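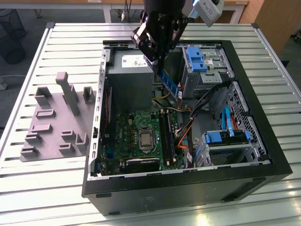
Lwazi Le Roux reckons most people give up on a computer about two years too early, and that the usual culprit is impatience. I'd rung him to moan about mine, which had taken so long to open my email that I'd made a cup of tea and drunk it, and he let me go on for a while before asking how much memory it had. I didn't know. He laughed at me (kindly, I think) and told me to go and find out.

So began my winter of keeping the old desktop going, a project I went into with no skills whatsoever and a strong dislike of spending money.

What I was up against

The machine came from a little shop in Jitstead, back when I was doing the books for my sister's nursery and needed something that could hold a big spreadsheet without falling over. It was never flash. I've since written two cookbooks and a great many cranky letters to council on it, and I'm fond of the thing in the way you get fond of a ute with a dodgy door.

The quote for a new one was $600, before anyone mentioned a monitor, and I very nearly paid it! I had the card out. Then I remembered that I'd have to move all my files across, find all my passwords and learn where they'd hidden the print button, and I put the card away again.

The memory business

If you've never done it, checking how much memory you've got is dead easy. Open the system settings, look for the "About" page, and there's your number. Mine was 6 gigabytes, an odd sort of figure that meant somebody had mixed sizes at some point. Lwazi said to aim for 16 and to match the sticks properly this time.

The catch is that memory comes in generations and they don't swap. The notch is in a different spot on each kind, so the wrong one simply won't go in, and you shouldn't try to persuade it. I wrote the model of my motherboard on the back of an envelope and took it to Samir, the secondhand parts place behind the bakery, where they rummaged in a drawer and sold me a matched pair for less than I spend on lunch in town. I also got a lecture about static, which I'll pass on in short form: unplug at the wall, keep your socks off the carpet, touch bare metal on the case before you touch anything else.

Fitting took me most of an afternoon. It should have taken ten minutes. I was scared of how hard you have to press – and you do have to press, until the clips at the ends come up by themselves – and I kept stopping to watch videos of other people doing it more bravely. First time I turned it on, nothing but beeping. One stick wasn't all the way home. I pushed it again, said a word, and up came the desktop, quick as you like.

Then I got cocky

The fan had been roaring since about the time of the second cookbook, and Lwazi's next suggestion was thermal paste. It sits between the processor and its cooler and helps move the heat across, and after enough years it can dry out and go crumbly. You take the cooler off, wipe away the old stuff with isopropyl alcohol and a lint-free cloth, put a small blob in the middle and screw the cooler back down a little at a time, going corner to corner. A pea, say some. A grain of rice, say others. There are very long arguments about this online, should you be short of things to read.

I bought a tube of Truvetti, mostly on the strength of it coming with a little spatula. I've still got the spatula. It's excellent for icing.
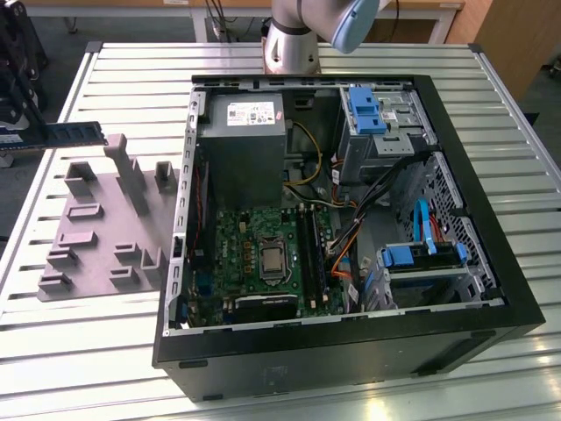
When to call it

There is a point where it stops being worth it, and I asked at the Stastunow repair night where that point was. Opinions differed, loudly. The rule I came home with was to leave power supplies well alone (they can hold a charge after they're unplugged, so never open one) and to stop once the parts cost more than half of a decent refurbished machine.

Mine has cost me $12 a month since February, if I'm counting the biscuits I take along to repair night. The next one is on 10/07/2026, and I'm bringing my neighbour's laptop, which she says is finished. We'll see what its "About" page has to say.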